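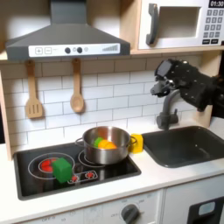 Resetting the arm on the Plodon kitchen cell. Do this every time the base gets bumped, or after 300 picks, whichever is first. Takes 9 minutes if nothing is loose.

Power off at the wall. Wait for the fan to stop. Check the screws along the arm, all of them, snug only – the threads are soft and you will strip one. I did.

Power on, hands clear. Home it. Then jog out over the counter at speed 200, no faster. Gripper should point down and stop well short of the tiles. If it drifts toward the faucet, joint two is off, go back and home agian.

Now the pot. Put it on the right burner, centered on the rings. Load the Bovinen file (not the old Purura one, offsets are wrong) and step down slow. Watch the rim the whole way. Fingers go inside, wrist stays above.

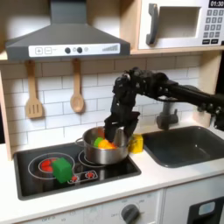
Fingers past the rim, green block and orange piece in the pot.

Touching the rim? Stop, raise, nudge the base. Dont fix it in software, it comes back.

Same spot three times in a row = good. Save the offsets, write the pick count on the log sheet. Ours was at 1,656 last time and still on the first set of finger pads.

Cable slack next – separate page, coming in October.

14 shares
3 comments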